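설명서는 왜 다들 마흔 쪽일까

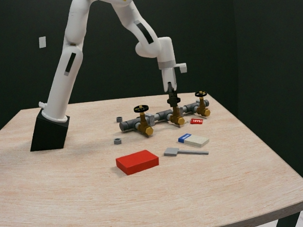 나는 설명서를 끝까지 읽는 사람을 믿지 않는다. 지난 12월에 산 Visser 가습기에는 40쪽짜리 책자가 딸려 왔는데, 물을 어디에 붓는지는 31쪽에 가서야 나왔다. 그 앞은 죄다 경고였다. 욕조에 넣지 말 것, 베고 자지 말 것. 누군가 한 번은 베고 잤다는 뜻이겠지. 잘 그린 그림 한 장이면, 적어도 어느 쪽이 아래인지는 글 한 줄 없이도 알 수 있다. 가습기 책자의 그림은 그 정도도 못 해 주었다. 점선 화살표가 허공에서 출발해 허공으로 돌아갔다.

제조사 탓만 할 일은 아니다. 책자가 두꺼우면 우리는 괜히 든든해한다. Floteck 전기 주전자는 종이 한 장만 넣어 왔고, 나는 그게 못 미더워 상자를 두 번 뒤집어 털었다. 주전자에 무슨 설명이 더 필요했는지는 지금도 모르겠다.

내 요구는 소박하다. 첫 장에는 켜는 법, 둘째 장에는 끄는 법을 적어 달라. 경고는 뒤로 보내고 글자를 키우면 된다. 보증 조건을 열 개 언어로 싣고 싶다면 말리지 않겠으나, 한국어가 꼭 맨 끝이어야 하는지는 따져 보고 싶다. 그것도 '본 제품을 행복하게 건조하십시오' 같은 문장으로.

Kerkex 선풍기 책자는 아직 서랍에 있다. 선풍기는 재작년에 버렸다.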